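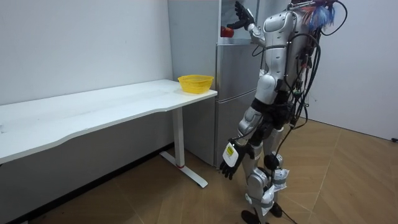

The Refrigerator Corner at Rindulach

The shared room at Rindulach is open to residents of all 29 apartments. One end holds the items used for keeping fruit: a tall refrigerator, a long white desk and a yellow basket. Hanne Thorlacius manages the building for Widine. Residents are asked to leave the desk clear after use.

Basket and Shelf

The yellow basket is kept at the end of the desk nearest the refrigerator – a short reach from the shelves.
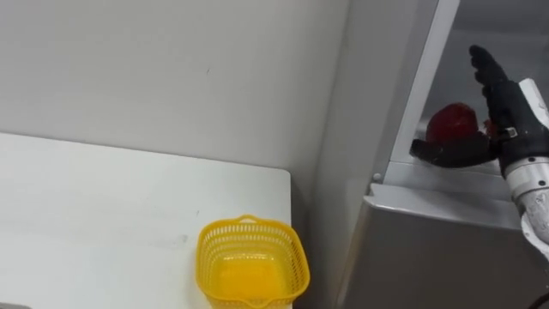
The basket on the desk, beside the open compartment.

Fruit for the Day

Fruit may be set out in the basket from 8 a.m. and should be returned to the upper compartment by evening. Both doors must be kept closed between uses. 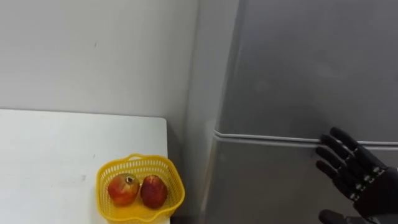
Two red fruits in the basket, next to the refrigerator.

The Desk and Wall

The desk stands against the wall, with a narrow gap left on the refrigerator side. Questions about the room may be sent to the Widine office, extension 234. 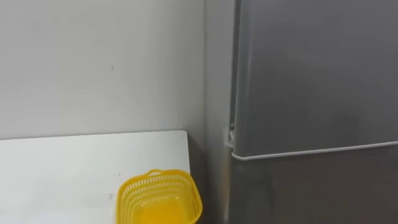

The yellow lattice basket near the right end of the white tabletop.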